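Gistitell Two-Arm Club Kit

Product code 788. For school clubs, evening classes and student project teams.

The Gistitell Two-Arm Club Kit is a pair of tabletop robot arms with matching parallel grippers, wrist cameras, a shared controller and a printed set of club sessions. It is sold as one package. The kit is meant for groups that already have a laptop or two and a solid table, and want students to work on pick-and-place tasks without building the arms first.

The session book was written by Khoa Hà and Bilal Mansour, who run the robotics club at Clerley. The tasks in it come from their own club. Most of them use things a school already has in a cupboard: alphabet blocks, playing cards, board games, cups. Students start by driving the arms by hand, then record short runs, then write a program that does the same job.

What comes in the kit

Two arms, left and right, with mounting plates and bolts
Two parallel grippers, fitted
Two wrist cameras with cables
One controller and power supply
One emergency stop button on a long lead
Table clamps (4)
Hex keys, spare bolts and a bag of cable ties
Session book, 47 pages, spiral bound
One set of spare finger tips

Blocks, cards and other task objects are not included. The session book has a list of sizes that fit the grippers.

Setting up

Clamp both arms to the same table. A folding table is not stiff enough and the arms will drift out of line with each other during a run. Stone, thick wood and steel bench tops all work. Smooth stone tops need the rubber pads under the clamps, packed in the small bag with the hex keys.

Run the alignment program once after clamping and again if anyone moves an arm. It takes a few minutes. Keep the cable slack behind each wrist and tie it at the points marked in the book, or it will catch when the gripper turns.

The first block task

Session three is the one most clubs repeat. Students put a pile of letter blocks to one side, then use one arm to place a single block while the wrist camera on the other arm watches. The two arms share the same space, so the teams have to agree on who moves first. Larger objects such as a chess box or a deck of cards can stay on the table as things to steer around.

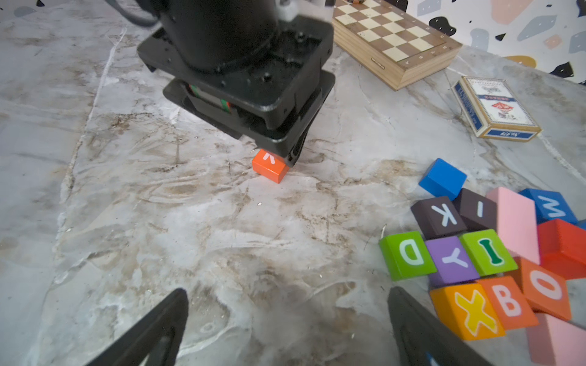
Can one student run both arms alone?
One student can, using the paired mode in the controller menu, but the session book is written for teams of two. Paired mode moves slower and turns off the speed setting. Most clubs use it only for demonstrations.

The grippers close flat against flat, so they hold square blocks well and round things badly. A block gripped by its edges will often tilt as it is set down. Session four covers this, with three ways of approaching a block and a sheet for writing down which one worked. Toàn Trình, who coaches the Đồng student team, has his students fill in the sheet before they are allowed to change any code.

Spelling relay

The kit is the standard equipment for the Cladville Spelling Relay, a student contest held each October. Teams get a mixed pile of letter blocks and a word. Both arms must place at least one letter, and letters have to be readable from the judge's side of the table. An upside-down letter scores half. The relay rules are printed at the back of the session book and can be used for a contest inside one club.

Teams entering the relay may replace the finger tips and write their own software. They may not change the arms, the mounting plates or the controller. Marin Stojanovska checks the equipment at the relay and asks teams to bring the original finger tips along.

Software

The control program runs on Windows and Linux. Recorded runs are saved as plain files with the camera video beside them, and can be opened in Python. Younger groups can use the block editor, which covers everything up to session six. Updates are free and can be installed from a USB stick if the school network blocks downloads.

Care

Wipe the finger tips with a damp cloth after each session. Dust and paint flakes from old blocks make them slip. Check the bolts on the mounting plates once a month. Replacement tips wear out after some 47 hours of gripping and are sold in packs of two pairs.

Do not lift an arm by its gripper. Switch off at the controller before changing tips.

Ordering

Schools and clubs can order by purchase order or card. Kits ship in two boxes, and both are needed before setup can begin. A single arm is available as a replacement part only, and we need the number from the base of the old one.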